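Spent the spring writing house rules for our two-armed bench robot at Plistell. Nineteen rules. I have now broken most of them and would like to walk you through the ones that survived. 🧵

---

**Rule 1.** The stop button gets tested before the first run of the day. Pressed, with a finger, while the arms are powered. Looking at it fondly from across the room is how we used to do it.

---

**Rule 2.** Write down the start layout before you touch anything. "Same as yesterday" is banned in the log. Yesterday was also "same as yesterday," all the way back to April, when somebody had written "usual."

---

**Rule 4.** (Rule 3 was merged into Rule 1 after a long meeting. The number stays retired, like a jersey.)

One arm moves, the other one holds still, unless the task is written for both. Two arms that each think they have the right of way will settle it, and you will be ordering fingers from Winden again.

---

**Rule 6.** Anything on the table that isn't part of the task goes in the log as a distractor, by name. You don't get to say "misc." 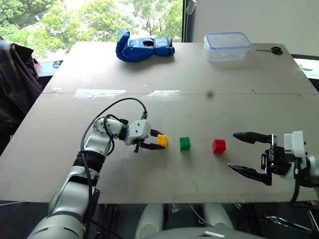

*Log entry: yellow block in the left gripper, green and red on the table. Distractors: boxing glove (blue), food container, scissors.*

---

The Rule 6 argument ran for most of a lunch. One side wants a perfectly bare table every time. The other side points out that customers own things. We landed on clutter being fine as long as it's written down, and I've had no reason to regret it yet.

---

**Rule 7.** Scissors get their own line. Closed, toward the back, and on the list of things the arms are not allowed to pick up. I wanted them off the table entirely and was outvoted, so please admire how calmly I'm typing this.

---

**Rule 9.** Check the light. Glare on a pale tabletop can bother the vision side plenty, and a window changes its mind all afternoon. Note the time of day with every batch. The Matos checklist we started from skips this completely — I assume it was written in a basement.

---

**Rule 12.** After 40 runs, stop and look at the cables. All of them, including the one that "never moves."

---

**Rule 15.** A dropped block is a failed run. It does not become a success if it lands somewhere nice.

---

**Rule 19.** You may not add a rule while angry. See Rules 10, 11, 13 and 14, all deleted.

---

Pultico asked for a copy and wanted to know if it scales to 1000 runs. The rules do. I'm less sure about the people filling in the log.

Next up: version 2, in which I try again about the scissors.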